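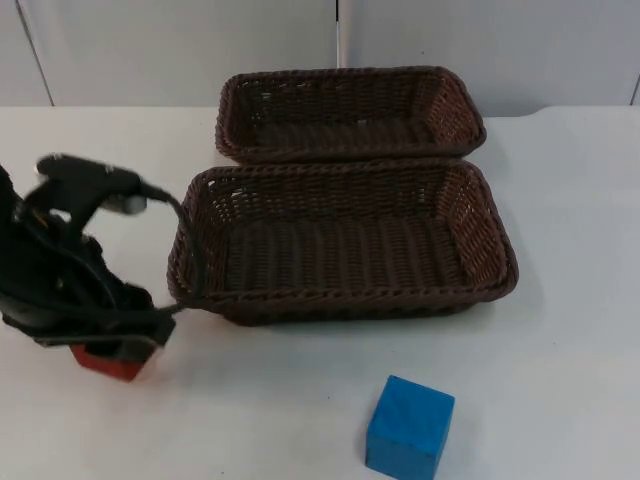 Two Controllers, One Arm: Speaker Notes for Fomthorpe

Filed under: Talks / Manipulation / Notes

Mar 4, 2025

Opening

Say hi, thank the Fomthorpe folks for the slot, check the clicker. Then get straight to it: I spent a good chunk of the winter running the same pick-and-place job with two different controllers, and I have opinions now. The project is called Waltel. It's small. There's one arm, two baskets, a couple of cubes, and me moving a cube back to a new spot over and over while my coffee gets cold.

Ask for a show of hands — who has swapped a controller and changed something else on the same day? (I have! More than once. I'll come back to that.)

What the task is

Keep this part short, people get it right away. The arm picks up the red cube and takes it to the far basket. The blue cube stays put the whole time and is only there to be the wrong answer. Both controllers got the same gripper, the same camera feeds and the same spoken-out-loud rules from me about what counts as a success. Cube in the far basket, arm clear of the rim, done. Cube in the near basket is a miss, even if it was a beautiful throw-away of a placement and I felt bad marking it down.

I did think about using just one basket. It would've been so much easier to run. But with one basket you mostly learn whether the grasp held, and I wanted to see what each controller did when it had to carry over something first. The near basket makes the arm commit to a height. A lazy path clips it.

The contenders

Helmy is the older of the two on our side. It plans a whole move, then runs it. If the cube shifts while the arm is on its way down, too bad, it finishes the move it had in mind. You can tune it in an afternoon and the logs read like a grocery list, which I mean as praise.

Rekley keeps correcting as it goes. It looks at the wrist feed the whole way down and nudges. When it's good it is so nice to watch, I had it running on the other monitor while I ate lunch. When it's bad it dithers over the cube like somebody choosing a melon. (Pause for the melon. It got a laugh at rehearsal, in front of the mirror.)

Somebody will ask why I didn't try a third one. Time. That's the whole answer.

What the wrist camera gives you

This is where I slow down, because I think the controller comparison turns into a camera comparison if you aren't careful.
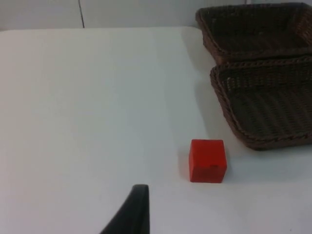

Wrist view: red cube out on the open table, fingertip at the bottom, baskets off to the right.

Talk about the finger first. You get a reference for free, since the fingertip and the cube show up in one view and you can judge the gap between them without doing any math about where the arm thinks it is. Rekley lives on that. Helmy takes a single look from up there and then ignores the feed, so half of what the wrist camera offers is wasted on it.

Then talk about shadows. White table, soft light, and the cube's shadow is faint. I'd love to tell you I planned that. In an earlier round I had a desk lamp on, and the hard shadow made Rekley aim low and to the side, consistently, for a whole morning. I blamed the controller. I wrote a rude note about the controller. Lamp off, problem gone. So if you take one practical thing home tonight, go look at your lighting before you touch a gain.

Also mention: color. Red on white is easy mode. I know it's easy mode. Before anybody raises a hand, yes, brown cube into brown basket is on my list for April.

Numbers

Don't put up the big table. Read it out.

Helmy: 50 runs, 68 percent good. I was a little let down by that, I'd told people it would do better. Most of the misses were at the pick, and most of those were on starts where the cube was turned so a corner faced the jaws. It came down square, got a corner, and the cube squirted out.

Rekley: same number of runs, same start spots, and it came out ahead. But please don't write down "Rekley wins," because I had to throw out nearly 20 of its first attempts over a bad cable connection and redo them, and by the redo I was better at setting up the table. I can't swear that didn't help it. I should've interleaved the two from the start, one run each, back and forth. Next time I will.

Time per run is the other side of it. Helmy was quicker on pretty much every clean run. If your parts always arrive the same way up, I'd take Helmy and go home early.

Going over the near basket

Okay, the fun bit. Play the clip if the projector's behaving, otherwise leave the still up and talk over it.

The far basket asks for reach, and reach makes everything worse. The arm stretches out, the cable gets dragged along, and the side camera loses the bottom of the gripper down among the dark weave. Dark gripper, dark basket! The red is the only thing that pops, so I ended up using red as my check for where the fingers were when I scored the side video. Crude, but I could do it at double speed.

Helmy needed a taller carry height than I wanted. With the default it brushed the near rim often enough that I stopped and raised it, for both controllers, and started the count over. Rekley could've kept the low path, I think. It didn't get the chance, and if you want to argue that's unfair to Rekley, come find me after, I'd probably agree with you.

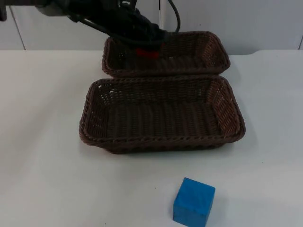

Cables, or the part I didn't plan to talk about

I had one line on this in the first draft and it's grown into a whole section. The loop of cable out by the gripper matters. Too short and it tugs the wrist at full reach. Too long and it swings, and it can hang near a basket rim or wander into somebody's camera view. I moved the ties more times than I changed any parameter.

Neither controller knows the cable exists, of course. Helmy just plows ahead. Rekley feels the result as the view shifting a little and tries to fix it, and a couple of times it got into a slow wobble, correcting for the cable, which moved the cable, which needed correcting. I've got that on video and it's hypnotic. Skip it if we're running late.
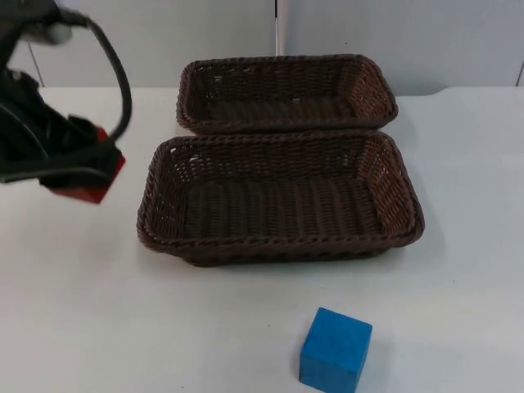
What I do now is run the arm through the far reach by hand before the first trial, watch the loop the whole way, and only then start counting. It costs me a couple of minutes and it has saved me at least one evening.

Where that leaves me

I'm keeping both. Helmy for anything with fixed starts, Rekley for the messy ones, and a switch in the config so I stop editing files at midnight. A mixed version is tempting too — Helmy for the long carry, Rekley for the last little stretch down to the cube. I've sketched it and haven't run it, so don't let anyone talk me into promising results.

For questions: the likely one is grip force. I kept it the same for both and never swept it. Say so. If someone asks about the blue cube, neither controller ever went for it, and I'm honestly a bit disappointed.

Leave the contact slide up while I unplug, and remember to get the adapter back from the podium.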